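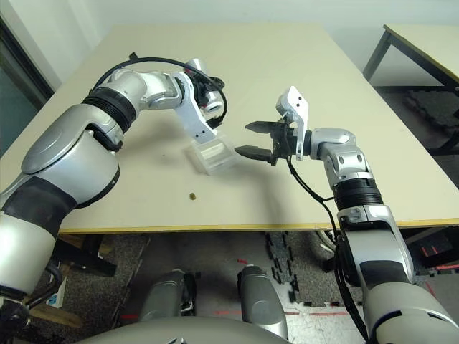
The stop button worked and the arms stopped, and it was the restart that caught him, Faustino Manríquez wrote in the report he filed from the Stostico workshop. He had one hand on the container when power came back to the grippers, and the fingers closed before he had pressed anything on the pendant.

Skunerska issues safety notice for Sirkadar two-arm robots: grippers may move on restart

STOSTICO, 2021-11-17. Skunerska today issued a safety notice for all Sirkadar two-arm robots running gripper controller release 22. Under certain conditions the two-finger grippers can open or close when the robot is restarted after a protective stop, without a command from the operator. Two injuries have been reported. Both were pinched fingers and both were treated on site.

The notice applies to some 60 robots. Owners are asked to stop using the two-arm transfer function until the corrected release has been installed and the restart check in this notice has been passed. Single-arm work may continue at reduced speed under the conditions listed further down.

What happens

During normal work each gripper controller receives a target width from the main controller and reports its measured width back. When a protective stop is triggered, drive power to the arms and grippers is removed and the last target should be cleared. On restart the gripper should take its measured width as the new target and stay where it is.

In release 22 the target is not cleared if the stop arrives while a two-arm transfer is in progress. A transfer is any step in which one gripper waits for the other to report that it has hold of the object. The waiting gripper keeps the unfinished target in memory. When drive power returns, it carries out that target at the speed set for the task. The arm itself does not move. Only the fingers do.

The result depends on the point at which the stop occurred. A gripper that was waiting to close will close. A gripper that was waiting to let go will open and drop what it is holding. Skunerska has reproduced both cases.

The stop function is not affected. Emergency stop, protective stop and the pendant enable switch all remove drive power as specified. The fault is confined to the restart.

How it was found

The first report came in August from a site sorting small parts into plastic containers. A gripper opened on restart and let go of a capped canister, which fell on the table. No one was hurt, and the report was closed as a worn finger pad. That conclusion was wrong. The log from the robot shows the same unfinished target later found in the other cases, but it was not examined at the time.

The second and third reports each involved an injury. In both, the operator had stopped the robot to straighten an object on the table and had a hand between the fingers when the restart was given. In one case the restart was given by a colleague at the pendant, on the far side of the table.

Skunerska then asked its service partner Gittins to repeat the task on a bench with both arms mounted. Gittins ran the transfer with light plastic containers and with metal canisters and triggered a stop at random points in the cycle. The fingers moved on restart after 22 of the 70 stops.

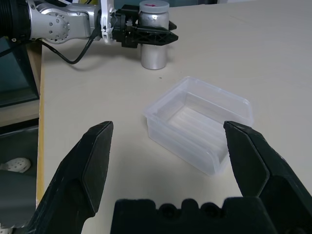
Sirkadar grippers at the work table, with a clear plastic container and a metal canister.

Mohcine Farouk, head of controls at Skunerska, said the fault had been introduced when the transfer step was rewritten to shorten the wait between the two arms. "The old code cleared the target in two places. One of them looked redundant and was taken out. It was the one that ran during a transfer," Farouk said. "Our restart tests used one arm at a time. They passed, and they would have gone on passing."

The restart test has now been extended to every step type, with both grippers powered and a stop triggered in each phase of the step. Skunerska has also reopened all earlier reports in which a gripper was recorded as having dropped an object, including those put down to worn pads or low grip force. This review is in progress. Owners whose reports are reclassified will be told in writing.

Robots affected

All Sirkadar two-arm robots with gripper controller release 22, in both the fixed and the wheeled-base versions. The release number is shown on the pendant under Service, Grippers, Controller. The left and right grippers have separate controllers and may show different numbers. If either one shows 22, the robot is affected.

Earlier releases do not contain the rewritten transfer step. Single-arm robots use a different controller and are not affected.

What owners should do now

Disable two-arm transfer on the pendant under Task, Functions. The setting must be confirmed with the supervisor code and remains in force after a power cycle.

Keep hands and tools out from between the fingers whenever drive power can be restored. If an object on the table has to be straightened or removed after a stop, switch off gripper power at the wrist connector first. The wrist connector has no effect on the arm brakes.

Allow restart only from a position with a clear view of both grippers. Where the pendant is mounted behind the table or beside a second work area, move it.

Run single-arm tasks at no more than 60 percent of full speed until the corrected release is installed.

Do not attempt to clear the fault by opening and closing the gripper by hand. The unfinished target stays in memory and will be carried out at the next restart.

Owners who have already had an unexpected opening or closing should leave the log on the robot and contact Gittins before updating. Installing the new release overwrites the gripper log.

Corrected release

Release 23 clears the target on every stop, in every step type, and compares it with the measured width before drive power is restored. If the two differ, the gripper stays unpowered and the pendant shows a width mismatch message that has to be acknowledged at the robot. Operators will see this message more often than expected during the first shifts, mainly after stops made while an object is held. It does not indicate a new fault.

The release can be installed by the owner from a service drive or by a Gittins engineer at no charge. Installation covers both grippers and must be completed on both before the robot is restarted. Gittins will contact owners in order of use, beginning with sites where operators load and unload the table by hand.

Restart check

After installation, place an empty container on the table and start a transfer. Press the protective stop while one gripper is waiting. Stand clear, restore drive power and watch the fingers of both grippers. Neither may move. Repeat with the other arm as the waiting arm. Record both results on the form supplied with the release and return it to Gittins. If either gripper moves, remove power from the robot, lock the supply switch and report it the same day.

The check takes a few minutes for each arm. It should be repeated whenever a gripper controller is replaced.

Rhun Wynne, managing director of Skunerska, said the company had been slow to act on the first report. "The log was there in August and we did not read it. Two operators were hurt after that. Any drop or movement after a stop now goes to the controls group with the log attached, whatever the first explanation is."

Owners who bought a robot second-hand may not be on the Skunerska contact list and are asked to register the serial number with the service desk.

Service contact: Roscoe Oyelaran, Gittins service desk
Press contact: Iolo Maddocks, Skunerska, Stostico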